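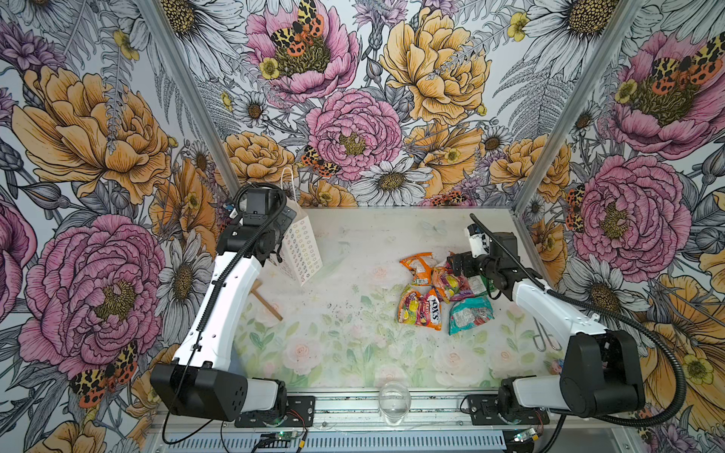

A paper gift bag and the candy to go with it, against the peony-and-moth wallpaper.

FOR IMMEDIATE RELEASE
6/13/21

Cevora Opens Its Party Bag Counter, Crumbs and All

LIRNO – Cevora, the party supply shop that has spent years selling balloons to people who wanted them an hour ago, will now let customers fill their own party bags in the store. The new counter is called Liteo and takes up what used to be the greeting card corner. The cards have moved next to the register, where they are selling better than they ever did.

Customers pick a paper gift bag with twisted handles, choose from 118 kinds of candy and snacks, and pack until the bag is full or a parent steps in. Each bag holds up to 7 small packets. Children have already disputed this figure.

"People told us they wanted something more personal than a plastic sack with a whistle in it," said Waltraud Sauerland, owner of Cevora. "They also told us to stop selling the whistles. We have done one of these things."

The walls are covered in floral wallpaper, with pink and golden-orange peonies, daisies, ferns and a number of spotted moths. Sauerland chose it herself over the written objections of her staff. The tabletop has faint pink roses on it, so the flowers do not let up when you look down.

Nkrumah Ametepe, who runs the counter, advises putting the heavier packets in first and handing the bag over by the bottom, whatever the handles may suggest. He wipes the table between parties. "Crumbs come back," he said. "I have made my peace with it."

Bags for groups of five or more should be ordered two days ahead. Walk-in customers are welcome whenever the shop is open, though Saturday mornings are loud. Nut-free packing is available on request and is done before the first party of the day.

Cevora is on Pavlović Street, next to the shoe repair. Press visits can be arranged with Waltraud Sauerland at the shop. Reporters may fill one bag each.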